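4.2 Sleep on away trips

I came to this part of the study half expecting to find nothing. Everybody in American football grumbles about away games, and I'd always put the grumbling down to losing. But the diaries from the two clubs that let me in, Nerari and Drirkedine, tell a fairly steady story, so I'm giving it a section of its own.

Players filled in a short diary each morning: when they went to bed, when they got up, and how rested they felt on a scale from one to five. Across the season I got 2407 usable entries from 51 players, which is more than I'd dared hope for (linemen, bless them, were the most reliable by a mile). I threw out any entry written after kick-off, as people tend to remember a bad night once they've dropped a pass.

On home weekends the night before a game looked much like any other night. On away weekends players slept less, by up to 89 minutes after the longest coach rides, and they rated themselves lower as well. Quarterbacks and centres were hit hardest, though I only had a handful of each and wouldn't lean on that. Running backs hardly moved at all, and I still can't say why.

I'd guessed the bus itself was to blame. The diaries point more towards the hotel — new room, shared with a teammate, team meeting running late, then an early breakfast call. When Drirkedine moved its Saturday-style walkthrough forward so that meetings finished 30 minutes sooner, bedtimes moved forward too, but only by part of that. The rest seems to have gone on cards.
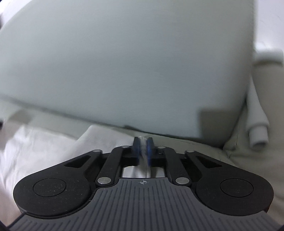 Figure 3. A pillow.

Salazar, reading an early draft, objected that I was making too much of the hotel and that a player who knows he's starting will sleep badly in any bed, his own included. It's a fair point, and I went back and split the entries by starters and backups. Starters did sleep a little worse at home than backups. The away gap was still there in both groups, though, and it was close to the same size, so I've left the hotel in as my main suspect for now. Section 4.3 turns to what the players ate.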